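Kitchen and laundry help wanted at the Llorente guest house, Ullemau

We are looking for one more pair of hands to join us from February, and if you like people, don't mind stairs and can be trusted with a pot of soup, it may well be you we have in mind.

The Llorente is a walkers' guest house at the top end of Ullemau, on the old road to Tillitz. Most of our guests are partway along the ridge path when they reach us, tired and hungry and very glad to take their boots off, and they usually stay a night or two before going on. It has been run by the Lozano family for a good long while now, first by Purificación Lozano, who still makes all the bread and has strong opinions about pastry, and these days mostly by her son Gonzalo, who does the bookings, the boiler and the breakfasts. Last year we served 2207 evening meals, and we can tell you that the last few weeks of the season felt like rather more than that!

The job is a mixed one, and we'd like to be clear about that from the start so that people don't come expecting only one half of it. Your mornings would be spent on the rooms and the washing: stripping beds, getting the sheets and towels through the machines, hanging things out in the yard when the weather is kind and in the drying room when it isn't (we are at 531 metres, so it often isn't). Walkers also leave us their own washing, mainly socks, and it all has to go back to the right person by supper time. Purificación has a system for this with coloured pegs and a notebook, and she will be delighted to teach it to you.
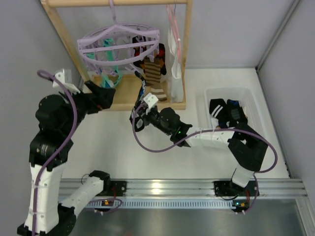

In the afternoons there is a proper break, from one o'clock until half past four, and then you'd be in the kitchen with Annelore Weidemann, our cook. Annelore came to us for a single summer and has been here nine years. She will want help with vegetables, laying the tables, serving and washing up, and if you show any interest at all she'll have you making dumplings before the month is out. We all sit down and eat together at six, before the guests, and this is the best part of the day as far as most of us are concerned.

You don't need any certificates. Some experience of cooking for a crowd would be lovely, whether that was in a school, a hostel or just a big family, but we have had people start with none and do very well. What does matter to us is that you turn up when you've said you will, that you are kind to guests who are cold and a bit short-tempered, and that you can carry a full basket up two flights. Enough Spanish or German to chat would be useful. Everybody here speaks English of one sort or another, so please don't be put off if you have neither.

The hours are thirty-five a week over five days, with two days off together wherever we can manage it. The post runs until the end of the walking season, and there is a good chance of coming back the year after. Pay is by the month, and tips are shared equally between everyone, kitchen and rooms alike. If you need somewhere to live, there is a small room over the bakehouse with its own shower and a view down the valley. It is warm in winter and, we should say, warm in summer as well. Meals are included on working days and you're welcome at the table on the others.

Getting here is easier than it looks on the map. The bus from Trirnanico stops at the bottom of our lane twice a day, and Demetrio Villanueva, who looks after the garden and the van, will fetch you and your bags if you let us know which one you're on.

To apply, please write us a letter or an email telling us a little about yourself, what work you've done and when you could start. A page is plenty, and we don't need a photograph. Please add the name of somebody we can ring who has worked with you. Address it to Bonifacio Bermúdez, who helps us with the office side and will answer every letter, though he may take a week or so over it. We'll then ask a few people to come up for a day, see the house, have lunch and meet everybody. We pay the bus fare for that, whatever we all decide afterwards.

If you'd sooner ask something first, ring the house after nine in the morning, once breakfast is cleared, and ask for Gonzalo.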